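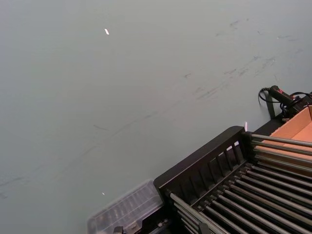
Wrist view, no gripper in it. Clear container at the bottom, left of the rack.

Ticket 2721
Component: Stornlow (perception), self-filter
Reported from: Gretstead cell
Status: Fix in review
Priority: Medium

Summary
The self-filter removes the clear container from the obstacle map in wrist views where the gripper isn't visible. The planner then treats that area as free space and plans through it.

What we expected
In a view with no part of the gripper in it, the self-filter should pass every pixel through. The rack, the container, the cardboard box and the black device with the cables should all end up in the map.

What we got
Rack present, box present, device present. Container missing, along with the lower left end of the rack. The hole has straight sides and a flat top. Overlaid on the image, it lines up with the stored gripper mask for the other wrist view. We replayed 79 saved frames of the no-gripper view and the container was missing in 54 of them. In the rest it came back only in part.

First guess, wrong
We started with depth. The container is transparent and clear plastic has given us trouble before, so the ticket was first filed against the depth driver. Raw depth on the lid is noisy but it's there. The ridges on top give enough returns to make a usable blob. Turned the self-filter off, replayed the same frames, container was in the map. Moved the ticket to Stornlow.

Second guess, also wrong
Işık (the exposure service) was changing gain between views, and we thought the mask was growing because of a bad threshold. Locked the gain and replayed. No change at all in the shape of the hole. Ticket comment from the Işık side is closed.

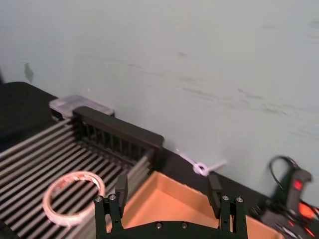
Opened by: T. Marrable
Perception tooling, Zidico

With the gripper in view the filter does what it should. The base plate and both fingers are masked, the tape roll lying on the rods next to the left finger stays in, and so does the back of the box between the fingers. The mask edge is tight around the fingertips. We checked that part carefully, as the easy fix would have been to shrink the mask, and that would have broken this view.

One side effect seen here and logged separately: the zip tie behind the box gets dropped by the small-object filter. It's thin and close to the wall. It isn't the same bug and I don't want it fixed under this ticket.

Cause
The mask is looked up by mount name. Both views come in under the same mount name, so the loader finds the first mask file that matches and uses it for both. There is a per-view field in the config, but the loader reads it only when the mask cache is empty. After the first view has loaded, the field is ignored until restart. That also explains why restarting "fixed" it earlier in November - the no-gripper view happened to load first.

Steps to reproduce
1. Start Stornlow with a clean cache.
2. Load the gripper view and wait for one map update.
3. Switch to the no-gripper view without restarting.
4. Turn on the mask overlay and compare it to the raw image.
If you do it in the opposite order you get the reverse problem: no mask at all, and the fingers show up in the map as an obstacle. The planner refuses to move when that happens, so it's easier to notice.

Workaround
Set self_filter.cache to off in the cell config. Map updates get slower. Acceptable for testing at Gretstead. Don't use it for timed runs.

Fix
The cache key is now mount name plus view name. If a view has no mask file, the filter passes the image through and writes a warning. Before, it fell back to whatever was loaded last. I also added the mask name to the map header, so it can be read back from a log - without that we were guessing from the shape of the hole.

Test results so far
Replayed the 79 frames with the patch. Container in the map in all of them. Switched views back and forth 3 times in one session, correct mask each time. Gripper view unchanged against the old output.

Still open
Planner team to confirm that the warning doesn't stop a running plan.
Old map logs have no mask name in the header and the viewer crashes on them. Needs a default value.
Config docs still say the view field is optional.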